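The Robot Will Not Be Doing Your Dishes

A paper came out of a lab in Bollham this spring claiming that a robot arm could clear a cluttered table after watching 600 demonstrations. I read it twice, the second time with a drink. It is a good paper. I want to say that early, because I am about to be unpleasant about the way it is being read.

The method, which the authors call Grorum, does one thing differently from the usual approach. Most systems of this kind learn from a person steering the arm through the whole job, start to finish, and then try to repeat the lot. Grorum chops each demonstration into short pieces at the moments when the fingers open or close, and learns the pieces separately. A second, smaller model decides which piece comes next. If the arm fumbles a grab, it can go back one piece and have another try. My mother's approach to parallel parking works the same way.

The reported gain is real. On layouts it had never met, the arm finished 5 tables out of 8. The older method, given the same data, finished 3. You will have seen this written up as robots mastering the kitchen. Eight tables is a dinner party.

And then there is the matter of what sort of kitchen. The wrist camera views are the most useful part of the paper, and the part that seems to get skipped on the way to the press release. Look at what the arm has to deal with: a big white bowl, a toy toaster, a shiny red tomato that has never been near a vine, a pair of toy sponges lying side by side. It is a table laid by a confident four-year-old. 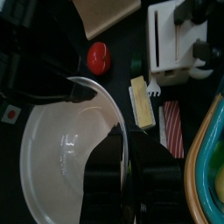 What toys are good for

I have no quarrel with toys. A toy tomato does not burst, and it is the same tomato on the last trial as on the first, so when the arm fails you can blame the arm. Anyone who wants to compare two methods fairly should want exactly that. A group in Killport tried a similar study with real fruit a while back and ended up, by their own account, with a study of bruising.

The trouble starts when we forget what the toys took away. A real sponge is heavier when it has soaked up half the sink. A real bowl has soup in it. Real toasters have cords, and crumbs, and a place in the house where someone expects to find them again. None of that is in the 600 demonstrations, so none of it is in the number.

The authors know this. There is a paragraph on page eight that says so in plain words, and it has the lonely feel of a paragraph written for people who had already stopped reading. They also say that most failures came when the fingers blocked the camera's view of the thing they were about to pick up. I believe it. I have dropped a lot of eggs that way.

What I would like next is dull. Run the same code in somebody else's lab. The Tichý table, which a few groups have begun to share as a common test, would do nicely, and it would let us find out whether chopping up the demonstrations helps in general or only helps in Bollham. I would also like more than eight tables. I would settle for twenty.

Until then, I am keeping the dish rack.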